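Plarnance Shared Workshop
Call for Participants: Block Assembly Bench, Second Group

The Plarnance Shared Workshop invites applications from members and non-members who wish to take part in the second working group of the Block Assembly Bench. The bench is a member-built project in which a small robot arm is taught to fit colored blocks into a slotted board. Participation is unpaid. Materials, bench space and evening access to the building are provided.

Background

The project began as a private build in Malar and moved to the workshop when it outgrew the room it was kept in. The first group completed the enclosure and the present version of the board, and wrote the control software now in use. The second group will take over the bench as it stands and will be responsible for the reliability of the assembly sequence, for printed parts, and for written instructions that allow another home builder to repeat the work.

Applicants should understand that the greater part of the work is slow. A typical evening consists of setting the blocks out, running the arm through one or two placements, recording the outcome and adjusting a single setting before the next attempt. The grip on the long yellow block receives particular attention at present, as does the clearance between that block and the pieces already standing in the board.

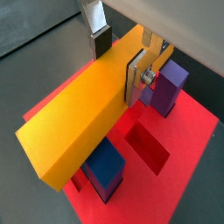
Krajewska has asked that applicants be told plainly how much of the time goes into finger pads and slot tolerances, and how little into programming; people who come expecting to write code every evening will be disappointed by the second week. The coordinators share this view and ask that it be taken into account before applying.

Places available

Four places are open.

Printed parts (one place). The participant will maintain the drawings for the board and blocks, prepare replacement prints, and keep a record of the dimensions of each version. Regular access to a printer at home is an advantage. The workshop printer may be booked for this purpose.

Gripper and fixtures (one place). The participant will look after the fingers, pads and mountings of the arm and will make small brackets as required. Competence with hand tools is expected. Induction on the milling machine can be arranged.

Motion and control (two places). The participants will revise the placement routines and test them at reduced speed before they are released for general use on the bench. Some experience of Python or a similar language is required. Previous work with robots is not.

All participants are expected to assist in test runs. A run begins with the board in position and the remaining blocks set out behind it, and each attempt is logged whether or not it is completed. The first group logged 209 attempts, and the full record will be handed over at the opening meeting.

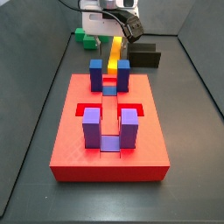

The Plarnance bench with two U-shaped blocks in the board.

Time commitment

The group meets every Thursday at 6:30 p.m. and closes at 9 p.m. The total commitment is 51 hours per participant, including the safety induction and one public open evening in August. Participants who expect to miss more than three meetings are asked to say so in their application. Additional bench time may be reserved by any two participants together. The arm may not be operated by one person alone in the building.

Eligibility

Applicants must be 18 or older and able to attend in person at the Gulau Street entrance. The workshop is on the ground floor and has step-free access. Non-members will be issued a temporary card for the duration of the project and will be covered by the workshop's insurance on the same terms as members. A refundable deposit of $80 is payable on the card.

Drawings, code and notes produced by the group will be published under the workshop's open license. Participants will be credited by name unless they ask otherwise.

How to apply

Please send a letter of no more than one page stating which place you are applying for, what you have built or repaired before, and any dates on which you cannot attend. Photographs or drawings of earlier work may be enclosed but are not required. Letters should be addressed to Preben Thorlacius, Bench Coordinator, and may be left at the front desk or sent through the contact form on the workshop website.

Applicants selected for a conversation will be invited to the bench for 24 minutes, during which they will see one placement run and may put questions to the first group. All applicants will receive a written reply. Unsuccessful applicants may ask to be placed on the reserve list, from which vacancies arising during the project will be filled.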